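Rinsing and sorting drink bottles, quick version. Wrote this up for Sixten, who keeps putting capped bottles in the bag.

## What you need

- sink, warm water
- 2 bags, one for bottles, one for caps
- old towel

## Steps

1. Empty it all the way. Sports drinks are sugary, leftovers go sticky and then you get ants. June was bad.
2. Splash of water in, cap on, shake, dump. Do it twice for anything with milk.
3. Cap off. Caps go in thier own bag.
4. Upside down on the towel, 25 minutes, longer if it's humid.
5. Label off if it has a perforated line. No line, use scissors, one snip top to bottom. Don't pick at it with your nails, takes forever.
6. Flatten. Lay the bottle on its side first, on something soft so it doesnt skid. Tablecloth is fine. Push down in the middle, then fold the base over.

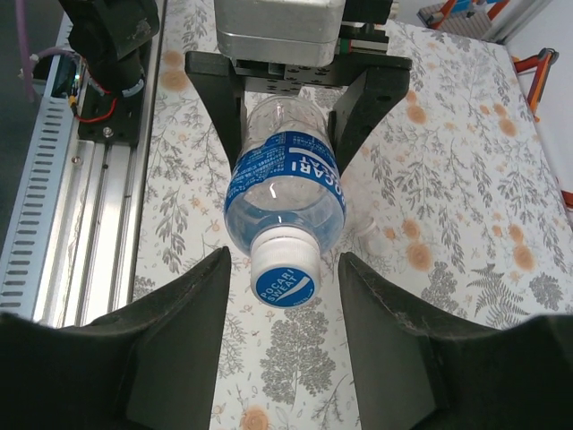
If it springs back you left the cap on. Or you screwed it back on too soon, wait till it's flat. Bottles with thick ridged bottoms won't fold, just squash the middle and move on.

## Bagging

14 flattened bottles fit in one of the small bags, 9 if you skip step 6. Tie it loose. The Meireles drop-off wants clear bags only, Plumden takes any color but shuts at noon.

Glass and cans go separately, Mutua has the list for those.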